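Sturitz Counter Kit, pre-run safety check, home kitchen setup
Filled in by Faith Mutiso, read over by Nurhan Tekin

14 comments | 9 shares

1. Emergency stop within arm's reach of whoever is running it. OK
Comment: Big button, great click, stops dead every time I hit it. I love this button.

2. Base clamp tight, no rocking. OK
Comment: Needed another half turn on Saturday. Check it again after the first 11 picks.

3. Cables clear of the sink and stove. OK after fix
Comment: The long one sagged. Two clips sorted it, and Girnier put spares in the kit, bless them!

4. Finger pads clean, no nicks. OK
Comment: Wiped with plain dish soap. The manual wants their own wipes (Nurhan, can we ask Galbraith if soap is all right?).

5. Grip force on the lowest setting for mugs and cups. OK
Comment: Setting 2. So gentle, I really enjoyed watching this part.

6. Reach over other appliances checked at slow speed. OK, see note
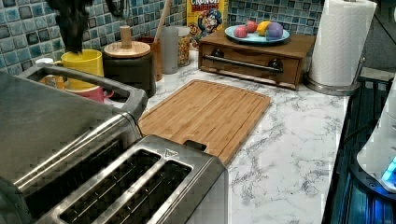

Item 6: gripper fingers in the yellow mug, toaster in the foreground.

Note on 6: Toaster must be unplugged and cool before any reach near it. I'd like that printed on the front page of the sheet, it's on page 21 of the manual now. Keep glass jars out of the planned path too.

7. People and pets out of reach during a run. OK
Comment: Tape line on the floor works fine.

8. Software version matches the sheet. NOT OK
Comment: Sheet is one version behind. Jerkgate is sending a new one in April.

Overall: pass, with 8 open. Really happy with this kit so far. N.T. to initial once the new sheet is in.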